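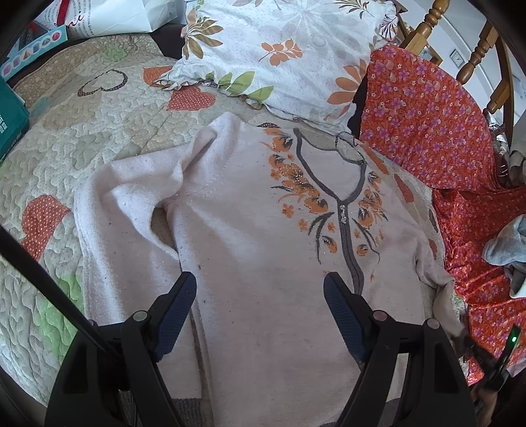
Pink fleece cardigan on the bedspread, left sleeve folded in.

Journal > Household > Laundry and mending

Jul 17, 2021

Continued with the bedroom clothes. The pink fleece took longer than anything else in the pile. Fleece does not hold a crease, so the fold has to be set by the order of the steps. Body flat, front edges parallel, one sleeve diagonally across, then the other, then the hem up to the collar. I started with the left sleeve. It leaves a thick ridge near the armpit that will not press down by hand.

Condition: slightly pilled, a few dark specks and some lint on the surface. The three rhinestone buttons at the top of the placket are present. The small studs among the orange flowers I checked by running a thumb over them, and two felt raised at the back. Marked these with a safety pin on the inside. The gray piping has kept its shape at the neckline.

Vasanthi's method is to fold in thirds with the print inward, to keep the studs from catching on other knits. I tried it and the stack came out too high for the drawer. Print outward, tissue between, is 29 mm lower. Kept that version.

Wash settings for next time – inside out, mesh bag, cold, spin at 400. Tahmineh ran it at the normal spin in May and I put most of the pilling down to that. Fabric shaver still with Rhodri. Asked for it back.

The quilted bedspread is a poor folding surface. The stitching shifts the lower layer when the upper one is pulled straight. A board underneath would fix it. The shelf panel from the Triltetti unit is the right width, if I can find it.

Socks not started.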